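3.2 Demonstration collection

All demonstrations were recorded by remote control. The operator sat beside the enclosure and moved a pair of leader arms, and the two arms on the table followed. Before each session the wrist views were checked on the monitor for focus and finger position. Tubes with blue caps and the clear rack were used throughout, on a marble-patterned surface that gave the policy little help in finding transparent edges.

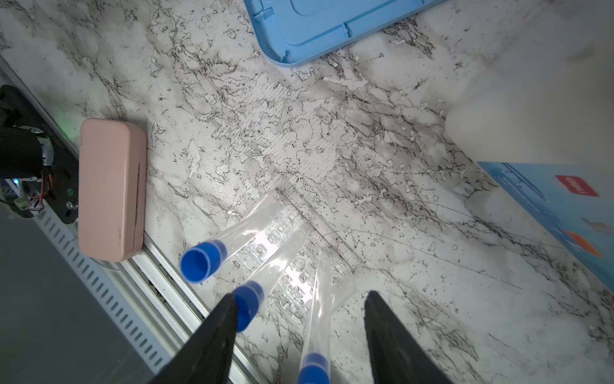 3.3 Operators and episode count

Melati Oei recorded 224 of the 710 episodes, and the rest were shared among operators who had each practiced for 10 minutes. Sessions ran through August. We used the Dratden leader arms with the Kamath logging software, which stores joint positions, gripper opening and all camera streams on one clock. Episodes in which the operator paused for more than 10 seconds were kept – we trimmed the pause and left the rest as it was.

Clear plastic was hard to judge from the wrist view alone. Against the veined surface the walls of a container nearly vanish, and operators said they relied on highlights and rims to place the fingers.
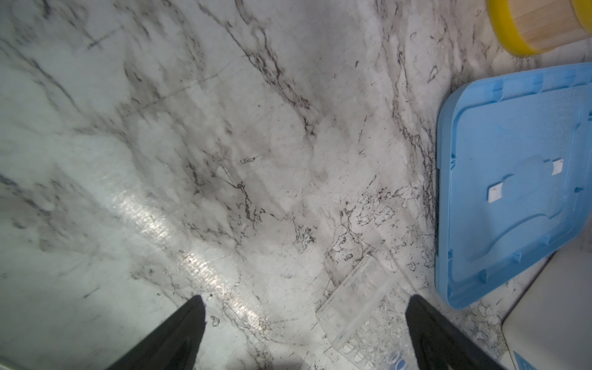
Figure 4. Wrist view with the fingers spread. A clear container lies near the right finger, with a light blue lid to its right.

The fixed view was shown next to the wrist views during recording. It covers both arms and the full tabletop, including objects that play no part in the tube task, such as the steamer basket and the small bowl. These were moved between episodes so that the policy would not tie the rack to one background layout.

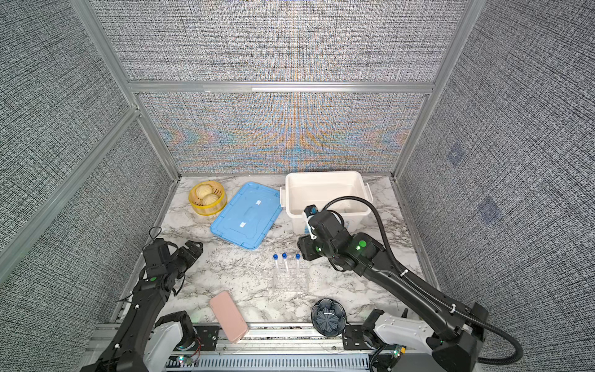 Figure 5. Fixed view of the workspace. Three capped tubes stand in the rack near the center of the table.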